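Ticket 171: clear tube rack impossible to see on the bench
Opened by: Aldo Piras
Product: Flenberg acrylic test tube rack
Status: open

Hi all, me again! I've got the clear Flenberg rack on the big table, and I keep misjudging where the holes are. Everything on it is see-through (the top, the middle, the bottom, the ends) so the circles all stack up on each other and I end up poking a tube at the wrong one. I went through one box of 84 tubes last month and chipped 2 of them on the rim of a hole, which is annoying.

What I've tried so far:

Took off the white paper liner and put down the black cloth. Big improvement! The edges show up as thin bright lines now and I can at least find the top plate.

Turned the rack a little so it isn't square to me. Helps with the glare, doesn't do much for the overlapping circles.

Ran it with a single tube to keep things simple. I can get it through the top OK, but lining it up with the middle layer is still guesswork.

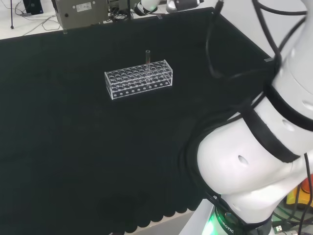
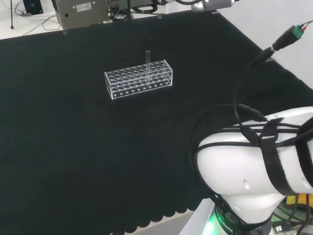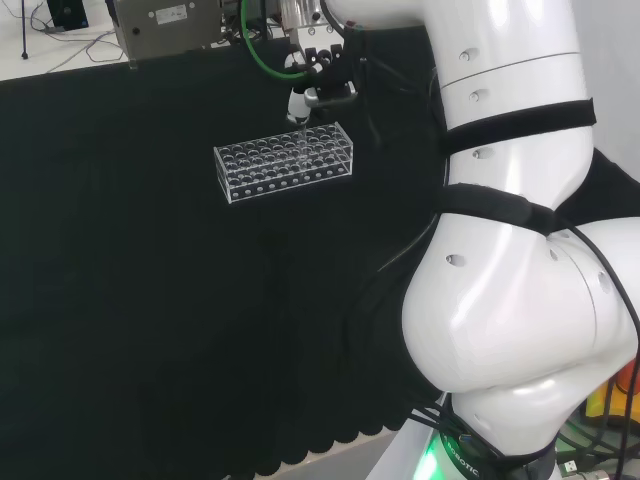
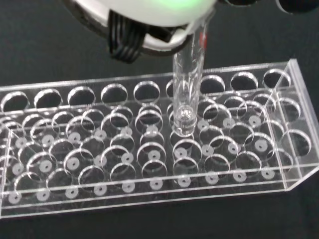
Clear rack on the black cloth; the last one is the close-up, with the tube tip at the middle layer.

So, questions. Does Padilla still stock the frosted version? I found an old order for one, page 164 of the Nutport catalog, but the link is dead. If not, would a ring of paint marker around the middle holes survive washing? I'd rather not find out on my only good rack.

Also, the cloth creases if you so much as look at it, and I'm wondering if the rack sits a hair crooked on the wrinkles. Going to iron it tonight and try again.

Update: ironed. Looks nicer, still missing holes. Please leave this open until I hear back on the frosted one.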